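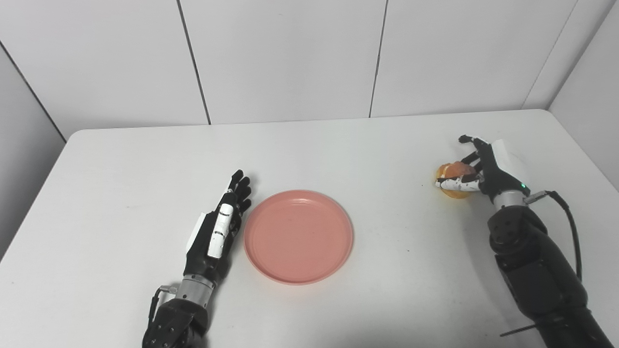 Chores working group, minutes of the May meeting. The meeting opened at 9:15 with the question carried over from last time: which household and shop-floor chores, if any, can be handed to a machine without a person standing next to it. Fitriani Liem took the chair and Zahira Kusuma kept the notes. Fitriani began with the table work. Holding a round piece of fruit in one five-fingered hand over a bare white table, with an empty pink plate beside it and the other hand open, is about as simple as a kitchen chore gets, and she asked that the group judge it as a chore and leave the looks of it aside. The test she proposed was whether a person could leave the room and come back to a job done.

Print this page | E-mail this page

1. Notes from last meeting
Accepted with one change. The Braseck trial was at the Chin Street shop, not the warehouse.

2. Kitchen and table chores
Zahira reported on the Mikeo trial log. Of 785 logged attempts at moving a single item to a plate or bin, most were finished without help, but the log does not separate clean finishes from ones where the item was dropped and picked up again. Fitriani said the figure could not be used until that was fixed. Zahira agreed to go back through the log.

There was a long discussion of soft fruit. Bruising does not show up until later, and the log has no column for it. Agreed to add one -- checked the next morning by whoever opens up.

Washing up was put off again. The group has no trial that covers wet plates, and Fitriani did not want to guess. Clearing a table after a meal was also discussed. Zahira's view was that cups with something still in them are the hard part, and that the plates can wait.

3. Shop-floor chores
Braseck sent a two-page note on restocking. Boxed goods on a waist-high shelf went well. Bags did not. The machine took around 15 minutes to fill a shelf that a clerk fills in 2, and the clerk also turns the labels to the front. Braseck thinks the time can come down. Fitriani noted that the shop is closed for those hours anyway, so speed may matter less there than in a home.

Sweeping and floor washing were taken as settled. Machines already do both in the shop and nothing further was asked for, apart from someone moving the mop buckets out of aisle 4.

4. Laundry
Pluvby has offered a folding trial with 18 towels, all one size. Zahira asked for mixed shirts as well, including some inside out. Fitriani will write back and ask. If the answer is towels only, the group will still take the trial but will report it as towels and not as laundry.

5. What to tell members
Draft wording was read out and changed twice. Agreed text: "Some single-item chores can be done by machine with a person nearby. We have not yet seen a full household chore done start to finish with no one in the room."

Zahira wanted "yet" taken out. It stayed in.

6. Actions
Zahira -- sort the Mikeo log into clean finishes and retries; add the bruising column.
Fitriani -- write to Pluvby about shirts; ask Braseck for times on bagged goods.

7. Next meeting
Same room, same time. Washing up goes first on the agenda.

Closed at 10:40.

Contact the working group | Copyright Chores Working Group | Back to top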